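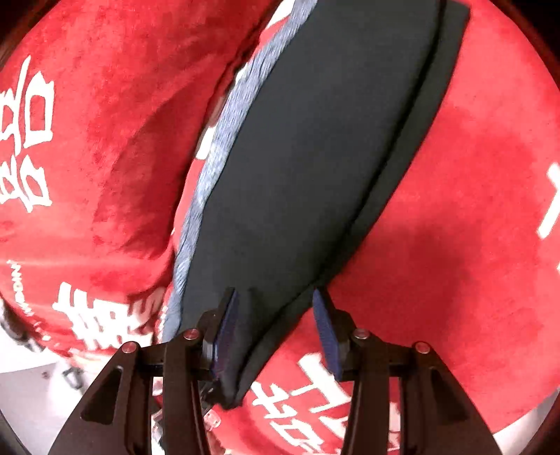 OK so rum thread. Finally opened the Vachon 12-year and I have opinions. I was going to wait for the holidays and then it was raining and, well. Short version: buy it if you see it under a hundred bucks. Nose first. Big hit of banana bread, then brown butter, then something dry and dark behind it, like charcoal-gray cloth that's been folded in a cedar drawer. A long smooth dark stretch of it with one crease of bright red fruit alongside. Cherry skin maybe. Cranberry.

Nov 4, 2023, for anybody keeping track of when I lost my mind over a bottle of rum

Mouth: way drier than the nose lets on. Orange peel, black tea, walnut, a little salt. Pineapple but the grilled kind. Then pepper, lots of it. No sugar bomb here. If you like your rum sweet and syrupy you're going to be mad at me

Finish goes on and on. Tea, tobacco, burnt orange, a bit of pencil shavings at the very end. I had dinner an hour later and could still taste it over the noodles

Proof. It's bottled strong and it needs water. Not a lot. Half a teaspoon. Neat it's all pepper and wood, with water the pineapple shows up and the nose goes kind of floral. Do not put ice in it, I tried, it went flat and bitter, poured that one out

OK the batch thing, because I know I'll get asked. Mine is from batch 4. Label says 1,910 bottles, mine is in the 900s somewhere, number's smudged. Batch 3 was a different animal, more molasses and licorice, kind of muddy. I gave that one a low score back then and I stand by it

Compare and contrast, poured next to it last night:

Brerkus Dark. Cheap, everywhere, fine. Vanilla, caramel, cola, a bit of rubber. Good in a cola, good in a cake. Next to the Vachon it tastes like pancake syrup, sorry. Still going to keep a bottle around, it's my mixing rum and has been for years

Dravurau Pot Still. Now THIS is the real fight. Funky as hell. Overripe mango, nail polish, olives, wet hay. Nose is better than the Vachon, I'll say it. More going on. But the mouth falls apart halfway, gets thin and hot, and then you're left with just the olive brine. Great for 10 seconds

So: Dravurau for smelling, Vachon for drinking. If somebody could blend the two I would pay a dumb amount of money

wait I did blend the two. Two parts Vachon, one part Dravurau, in a coffee mug. Better than either one?? Mango and black tea, long long finish. Leaving it in a little jar overnight to see if it settles down. Will report back

Cocktails, quick. Daiquiri with the Vachon: no. Too much oak, the lime turns it sour-woody. Old fashioned: yes, go very light on the syrup, orange bitters, fat strip of orange peel. Skip the cherry, you've got plenty of that in the glass already

Price. I paid 84 at the shop by the bus station. Seen it for 110 and up online wich is silly. Otasell had it listed in October for a bit less than I paid, then it was gone, then it was back with shipping that ate the whole discount. Their listing had over 3,694 reviews on it and I swear half of them are for a different rum. Read a few and they're talking about coconut. There's no coconut in this. None

Somebody asked about the cork. Mine was dry and crumbled a little on the way out, so go slow, twist the bottle and not the cork. Strained the first pour thru a coffee filter and it was fine. Same story with batch 3 so I think they just use bad corks

Also asked: is it colored? No clue. Label doesn't say. It's pretty dark for the age — darker than the Dravurau by a lot — but I've had pale rums at twenty years and black ones at three so I quit caring about color a long time ago

Score for the people who want one. Vachon batch 4: 88. Dravurau: 85, with the nose by itself up at 91. Brerkus: 74, and that's with some affection

Jar update, next morning. Settled down a LOT. Nail polish is gone, the mango's still there, more brown butter. Little bit of ginger now too? Making a bigger jar tonight

Next up is an agricole somebody traded me, smells like a mowed lawn from across the room. Give me a few days, need to rest my tongue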